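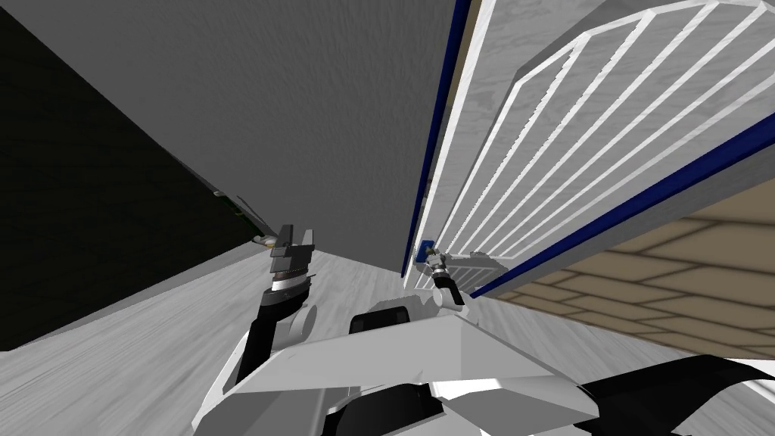 Reading time: 3 min

Figure 3. Rendered interior view with a white slatted crib side, a grey wall panel and two floor finishes.

4. Holding deposits and the length of the vacancy

In the previous section we considered the asking rent alone. We now turn to the holding deposit, by which we mean the sum that an applicant pays to take a home off the market before the lease is signed. It should not be confused with the security deposit, which is paid later and is regulated separately in Tadura. The two words are often mixed in the listings themselves, and for this reason the coding had to be done by hand.

4.1 Material

The listings were taken from the archive of Lorkel, a portal on which both agencies and private owners advertise. After removal of duplicates and of rooms in shared homes, 618 listings remained. In 186 of them the text mentioned a holding deposit. Heloísa Nogueira and Hollis Doucet read all the texts independently, and where their codes did not agree, Loretta Achterberg made the decision without knowing which code belonged to which reader. Most disagreements concerned one short phrase, "deposit secures", which in some offices means the holding deposit and in others the first payment of rent.

The portal does not show the date of signing. We used the date when the listing was withdrawn as a substitute. This is a weakness, for an owner may withdraw a listing for other reasons, for example to make repairs or to give the home to a relative. We come back to this point in Section 6.

4.2 What the listings promise

The texts differ very much in what they say about the return of the money. A first group gives a clear term, normally that the full sum is returned if the owner refuses the applicant. A second group says only that the deposit is "refundable", and does not say when, or by whom. In a third group the deposit is named and nothing is said about its return at all. Listings from the agency Perkesex fall almost completely in the first group, and we understand that the office uses one standard paragraph for every home. Private owners appear mainly in the second and the third.

It was our expectation that a clear refund term would shorten the vacancy, as the applicant carries less risk. The data support this only in part. In the center of Tadura, where demand is high, we find no difference between the groups that we would dare to interpret. In Matsuda, the district across the river, homes with a clear term were withdrawn sooner than comparable homes with a vague one, and the difference remains when we control for size, floor and the presence of an elevator.

One listing was left out of the comparison. It asked for a holding deposit of 3,000, which was higher than its monthly rent, and it stayed on the portal through the whole period of observation. Including it makes the result for Matsuda stronger, but we did not wish to let the finding depend on a single case.

4.3 Views of the letting offices

To understand these differences better, Krystyna Żak spoke with staff at letting offices in both districts in June. The conversations were not recorded, and notes were written directly afterward. Several agents explained that applicants in the center seldom read the refund term, as they expect to lose the home if they wait until the evening. In Matsuda the applicants ask more questions. One agent there told us that she reads the paragraph aloud before she accepts any money, and that this has reduced the number of complaints she receives.

Nazmiye Gündoğdu compared the notes with the listing texts of the same offices. In two offices the oral explanation was more generous than the written term. We could not verify which of the two was applied in a dispute, and the lease forms that were shown to us did not mention the holding deposit.

4.4 Remarks on method

The withdrawal date was taken from the nightly copy of the portal, so an error of one day is possible in both directions. Listings that disappeared and came back within a week, with the same address and the same text, were treated as one listing. If the rent had changed in between, we kept the first value. A stricter rule, in which each return counts as a new listing, gives the same signs for all coefficients in Table 2, with somewhat wider intervals.

This site uses cookies to remember your reading settings. Accept | Decline

Contact | Copyright the authors | Back to top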